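Adhesive Wall Hooks and Shared Kitchens: Why Things Fall Down at Night
Materials in Everyday Life, Final Project Report
June 29, 2020

1. Background

Our project began with a crash. Renters in our town are mostly forbidden to drill into kitchen tile, so they hang their kitchen tools on stick-on hooks, and the stick-on hooks come down. The course outline asked us to study "a material problem of local importance." A ladle in the sink at three in the morning felt local enough.

We wanted to know how much of the failure comes from the glue and how much from the person applying it. Our guess was the glue, as we had all applied hooks ourselves and considered our own work excellent.

2. What the hooks have to deal with

A kitchen wall is a poor place to stick anything. Cooking oil travels as a fine mist and settles on tile well away from the stove. Steam gets behind the edges of the pad. Then there is the pulling. Package ratings describe a weight hanging quietly straight down, and kitchen tools spend part of each day being tugged sideways by someone who is thinking about onions.
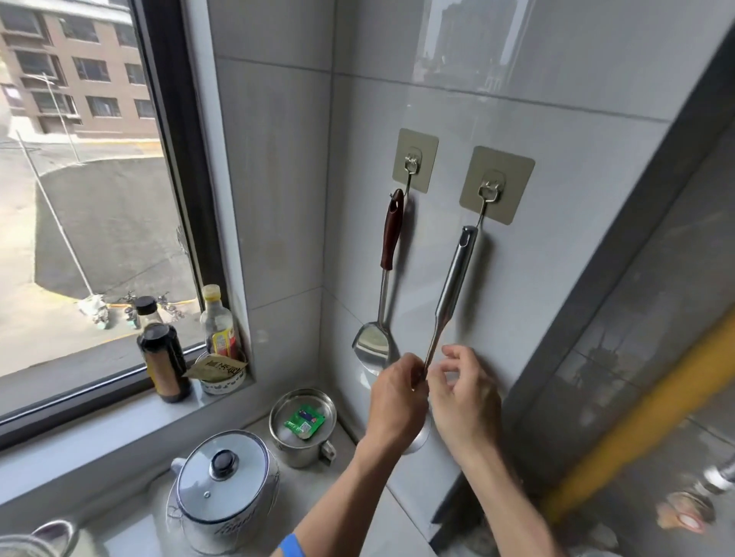 Benavides, reading our first draft, objected that the sideways pull is overrated and that most hooks are doomed in the first hour, when people hang things on them right away instead of letting the glue set. We added waiting time to the test plan and took out a paragraph we had been proud of.

3. Method

We bought two kinds of hook, Tavaline and Osulo, from the same discount store on the same afternoon. Both packages said "extra strong." Neither said stronger than what.

Each kind was tested on glazed tile under 4 conditions: tile wiped with a dry cloth, tile washed with dish soap, tile washed and then wiped with rubbing alcohol, and tile left as we found it. The last group was the easiest to prepare.

For every condition we hung one set of weights right away and another after a full day. We checked the hooks each morning and evening for 20 days. Missed checks are marked in the log with a dash, and the dashes do cluster around weekends.

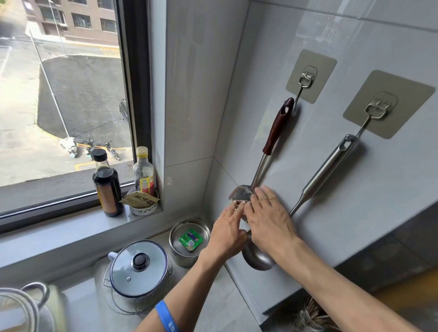
4. Results

The unwashed tile did badly with both brands. Several of those hooks were on the floor by the first evening, pad and all, with a gray film on the back. Soap helped a good deal. Alcohol after soap helped a little more, though the gap was small enough that we wouldn't argue about it.

Waiting a day made the largest difference, which Benavides has mentioned since. A Tavaline hook on clean tile with a day's rest outlasted the study and had to be removed with dental floss and bad language. Osulo did slightly worse overall. Its pads lifted at the top corners first, so at least it gave notice.

The heaviest load we used was 422 grams, chosen because that is what our bag of dried beans weighed. 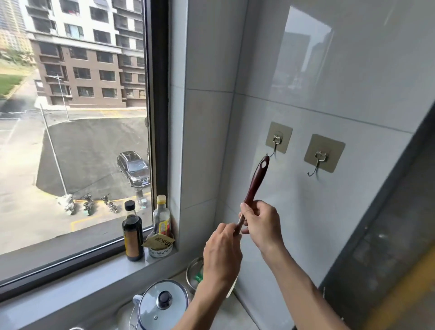
Our guess about the glue was therefore mostly wrong. Given a clean surface and some patience, either brand held an ordinary load. Given neither, the price of the hook hardly mattered. We had hoped to blame a manufacturer, and the introduction had to be rewritten to sound less certain about it.

5. Limits of the study

We used one wall, so we can't say much about painted plaster or wood. Room temperature was whatever the landlord's heating decided. We did not measure humidity, having discovered that the meter in the lab cabinet reads the same in a drawer as it does over a kettle.

If the project continues in September, we would like to test sideways pulls properly with a spring scale, and to include the reusable Nandirov pads, which arrived after the testing had ended and are still in their envelope.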